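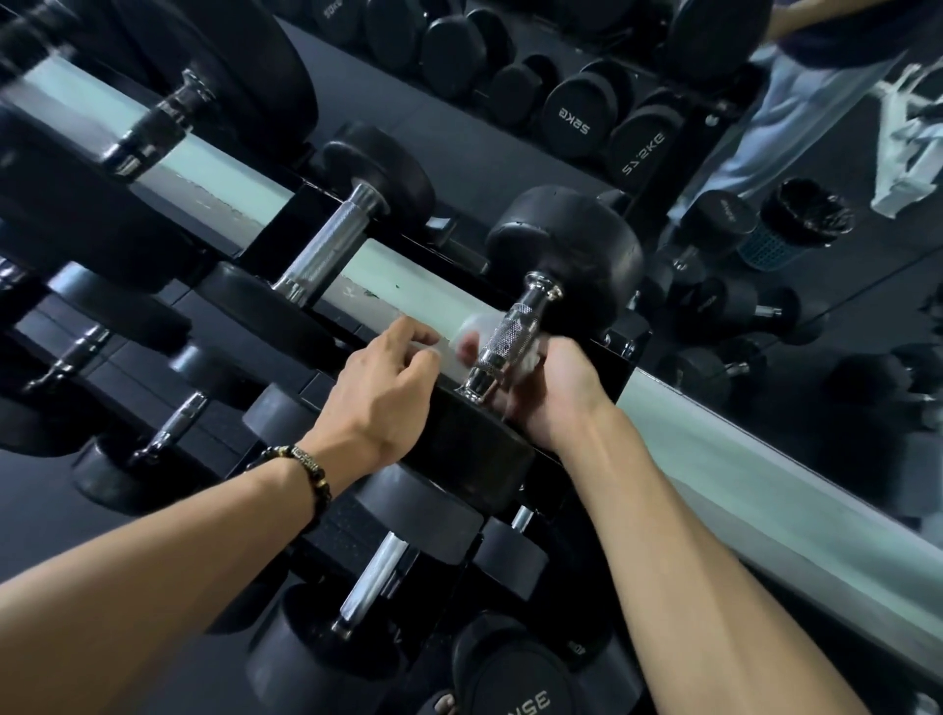 I joined the gym on Gwynne Road in October, mostly to get out of the house before work. It costs 23 pounds a month and opens at 6, and at that hour it's quiet enough to take your time. I use the dumbbells more than anything else. The ones with black rubber heads and chrome handles are my favourites, as the crosshatched part in the middle gives you something to hold on to. It also collects chalk and skin, so I've got into the habit of cleaning them.

A dry white cloth does for most days. When a handle feels sticky I put a bit of warm soapy water on it first, then go over it again with a dry corner.
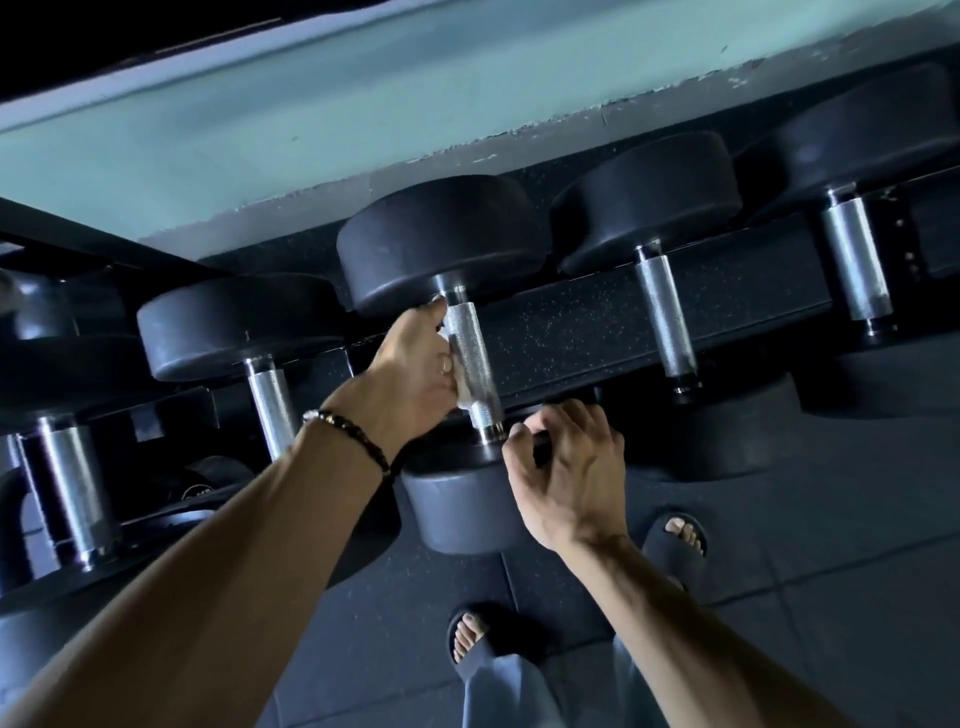
I don't bother with sprays any more. I bought a bottle of Flonby for the weights at home and it left a film that took ages to get off. The collars need a bit longer than the rest, and I fold the cloth over my thumb for those. Next month I want to try the rowing machines.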